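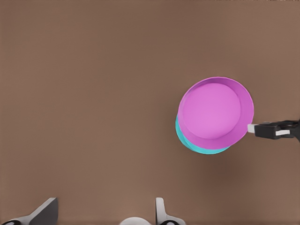
Pink dish on a brown tabletop.

Search this site Go

Fandier Van Conversion: where we've got to
Posted 16 January 2022 by the project lead
2 comments | 28 shares

Hi all, and happy new year to everybody at Serrano. I owed you this before the holidays, so thanks for being patient (and for the cookies!). When I last wrote in November the Lidcombe van was still up on the lift with no motor in it and I was grumbling about brackets. Well, the brackets came, they fit, and the van drives!

It's now done 379 miles on battery power, all of it local deliveries with a proper load in the back. The best day so far was a cold one with a lot of stopping and starting, and the driver still got home without plugging in. I'd been worried about the heater eating up the range. It does, some, but the heated seat helps a lot and the drivers would much rather have that anyway.

The charger is where we've lost time. The wall unit at the Lidcombe depot kept tripping the breaker overnight, and we spent a silly number of mornings with a half-full van before the electrician traced it to a bad connection in the old panel. That's fixed, and the bill came in under what we'd set aside.
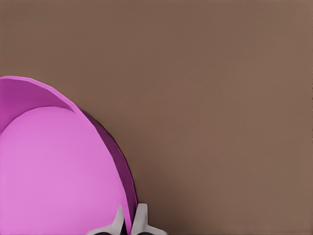 Progress Report No. 2

Money next. We've spent the parts budget on the first van, apart from $269 that I'd like to carry over to cable and connectors for the second one. Please let me know if you need a form for that, I couldn't find one. Labor is running over, mostly my fault for guessing the wiring would go faster than it did. I've put the hours in the spreadsheet so you can see which weeks went long.

The second van is the older one, and it has more rust underneath than I'd hoped. We've had the back axle off, and the welder wants to replace both rear spring mounts before any batteries go in,
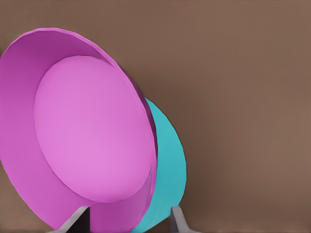 which I'm fine with, even though it pushes the motor install back a couple of weeks. Urnine still has our battery modules in their warehouse and they're happy to hold them until we're ready.

Still to do: the state inspection on van one, a quieter coolant pump (you can hear the current one from the sidewalk), and driver training once the schedule settles down. I'll send the mileage log separately.

Leave a comment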